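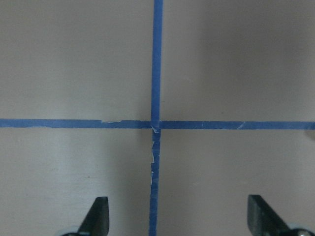 Tape grid on a worktable - redo it or leave it?

tpinner_397
Blue painter's tape on the big table, squares all the way across. Looked great in January. Now its frayed at the crossings and one strip doesn't line up with its other half, there's a little step. Pull it all and start over, or patch?

stustton_lou
Patch. Cut out the ragged bit, lay new over it, done.

B. Pinto
Disagree. Patches on patches and you get a ridge, then parts rock on it. Pull the lot. Snap chalk lines first, tape to the chalk. Took me 18 minutes last time, and I'm slow.

tpinner_397
Mine was all by eye lol. You can tell. Lines lean a bit, the squares come out kinda wonky
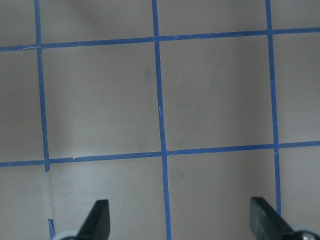 but for sorting parts I don't care if a square is a hair off. Its the edges lifting that bugs me. Sleeves catch on it.

stustton_lou
So burnish it. Old gift card, press hard, go over the crossings twice. You don't need chalk for a sorting table.

B. Pinto
If its worth taping its worth measuring

grekine_fan
Vinyl tape? Thinner, doesn't fray like that.

stustton_lou
Vinyl leaves gunk. Ask me how I know. Thirumalai Unnithan did his whole bench in it and spent 4 evenings with a scraper.

B. Pinto
That was cheap vinyl and he left it on two summers. What's under yours, bare top?

tpinner_397
Brown paper where I do the brackets, tape straight on it. Seam down the middle, so I ran a line down that

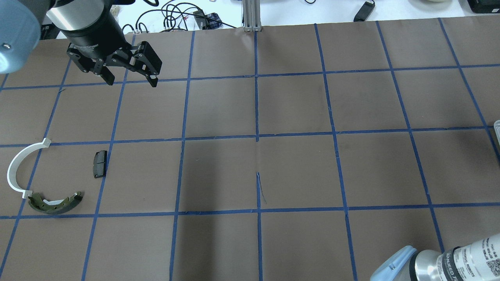

and the paper's creased a little but its holding. White curved brackets go on the left, then I work across. Problem is if I pull tape the paper's gonna come with it, right?

grekine_fan
Yep. Slow and low angle, still might tear.

B. Pinto
New paper then. Its paper

stustton_lou
Or patch :)

tpinner_397
ok patching the worst crossings tonight, new paper when this roll of tape runs out. Balakrishnan you can yell at me then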